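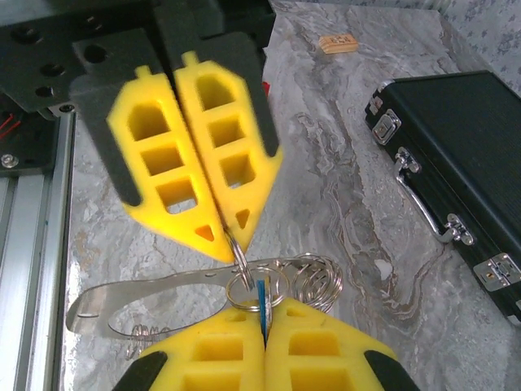 4. 実習課題と評価
4.1 課題の設定

本節では、学部3年次の選択科目「ロボット操作実習」で学生班が取り組んだ鍵束の両手操作課題について述べる。対象は、金属製の細長いキーホルダーに複数の二重リングと青いタグを連結したものである。作業は大理石模様の天板上で行い、2台のグリッパには、矩形の開口を並べた黄色の指を装着した。

課題は三つの段階からなる。第1段階では片方のグリッパでタグを把持し、直立させる。第2段階では、もう一方のグリッパの指先で上方からリングをつまむ。第3段階では両者の相対姿勢を変え、指定されたリングを他のリングから分離する。図4に第2段階の例を示す。

図4 両手操作の手首カメラ画像。手前の指が青いタグを挟み、奥の指先がリングの上部をつまんでいる。

リングは互いに重なりやすく、把持点の候補が姿勢ごとに変化する。金属面の反射も加わるため、前年度の積み木課題で用いた輪郭抽出は適用しなかった。

4.2 データの収集

教示データは遠隔操作により収集した。操作者は受講生10名で、各自が50回ではなく班単位の割当表に従って試行を担当し、合計600試行を記録した。このうち500試行を学習に用い、残りを検証に充てた。試行の開始時には鍵束を天板上に置き直し、リングの重なり方を揃える操作は行わなかった。

記録と時刻同期には、実習用に整備したソフトウェアTidixを使用した。手首カメラの画像、関節角、指の開度を同一の時刻系列に整列し、欠損を含む試行は収集時に取り直した。段階の境界は操作者がペダルで入力し、後日、別の班の学生が確認した。境界の判定が一致しない試行については、指導補助のシェフチク（Wojciech Szewczyk）が最終的な位置を定めた。

4.3 評価の手順

評価では、各班の方策を20試行ずつ実行した。成功の条件は、指定リングを保持した状態で他のリングとの接触がなくなることとし、途中でタグが指から外れた場合は失敗とした。段階ごとの到達も別に記録し、失敗がどの段階で生じたかを比較できるようにした。

シャリフィ班（Jamshid Sharifi）は三段階を単一の方策で扱い、フィクレ班（Fasil Fikre）は段階ごとに方策を切り替えた。後者では切り替え時に指の開度が不連続となる事例があり、前段階の終端値を次段階の初期値として引き継ぐ処理を追加した。両班とも指先の形状は変更していない。

失敗の分類は、把持の空振り、隣接リングの同時把持、タグの脱落の三種とした。同時把持は第2段階の画像のみからは判別しにくい場合があり、第3段階の初期動作における画像を併せて参照した。班別の結果は4.4節に示す。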